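# Bench notes: printed trays and holders for a small pick-and-place cell

These are collected from the build log of the arm at the Tornuvville shared workshop. The cell sorts salvaged PC parts: desktop processors go into trays, memory modules into slots. Most of the time went on the fixtures, so most of the tips concern printing and mounting.

## Printing the trays

- Measure the part with calipers in both directions. Take the lid and the green board separately, as the board is the wider of the two and sets the size of the recess.
- Add clearance on each side and print one corner of the tray first. A corner takes a few minutes and a full tray takes most of an evening.
- Chamfer the inside top edge of the walls. Without a chamfer, a chip that arrives slightly skewed sits on the rim and stays there.
- Keep the walls high enough to stop a chip sliding out if the plate is knocked, but low enough that the fingertips clear them on release. Our first set failed on the second point.
- Use light grey filament if the wrist camera has to find the edges. Black trays against black fingers gave poor contrast under the strip light.
- Write the revision number on the underside. Salma Filali's drawer held 37 trays at one point and the old ones were removed only by trial fitting.

Layer lines on the plate itself are harmless. Layer lines inside a memory slot are another matter: they catch on the edge of the module as it goes in. Print slot holders with the slot upright and run a strip of fine abrasive paper through each one twice.

## Mounting the plate

1. Bolt the plate to aluminium extrusion. Wood moves between October and spring by more than the tray clearance.
2. Put the screws in finger-tight, drive the arm to two opposite corners, adjust, then tighten in a cross pattern.
3. Check the corners again after tightening. The plate always shifts slightly.
4. Leave space between neighbouring holders for the open width of the gripper, measured at the widest point of the linkage. The fingertips are much narrower than the arms behind them.

If the plate is printed in two halves, dowel them. Glue alone crept on ours after a week near the radiator.

## Gripping a processor

Grip by opposite edges and keep the pads and contacts on the underside clear of everything. The lid is smooth metal and offers little to hold if the fingers close across its face.

A stepped fingertip gives the chip a ledge to rest against, and that allows a lower closing force. We set the force by starting at the minimum and raising it by one step until a scrap chip could be carried across the plate and back without slipping. Use a scrap chip for this. Divina Agbayani keeps 30 dead ones in a tin on the shelf by the door and they may be borrowed. 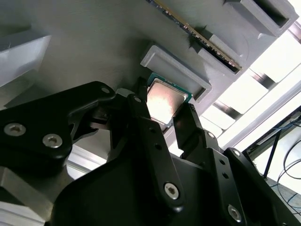
The approach angle matters more than the force. A chip held on the diagonal has to be brought square before it goes over the walls, and the rotation should be done well clear of the tray. Rotating and lowering in one move saves very little time and puts a corner into the rim on any run where the grip is off centre.

Lower at slow speed for the last part of the travel. Open the fingers only as far as the walls allow, pause, then lift straight up. A sideways component in the lift drags the chip with it.

## Screws and linkages

The gripper linkages run on hex-socket screws. They work loose.

- Put a paint mark across each head and the part beside it. A broken line shows movement at a glance.
- Use medium-strength threadlocker on the pivots, one small drop, and cycle the jaws while it sets so the joint does not bind.
- Keep one good hex key for the gripper and hang it on the cell. The shared set has rounded ends.
- Check for play by holding the fingertips closed by hand and rocking them. Any click is a pivot, and it will show up later as a placing error.

## Cables

Leave a loop at each moving joint and tie the cable on both sides of it, never at the middle. Run the arm to the ends of its travel before trimming any ties. Keep signal cables away from the motor supply; the Ivberg driver board in particular drops its connection when they share a clip.

## Faults seen so far

**Chip lands on the rim, always the same side.** The plate has moved. Redo the corner check.

**Chip lands on the rim, different sides.** Grip is inconsistent. Clean the fingertips with isopropyl alcohol and check the pivots.

**Memory module goes in halfway.** The slot is tight at the bottom from a swollen first layer. Trim with a sharp blade.

**Driver error 1532.** Supply voltage has dipped under load. On our cell it was the crimp at the Smits power supply, which had been done with pliers.

Spare trays and the current drawings are in drawer 7. Return the calipers with the jaws slightly open.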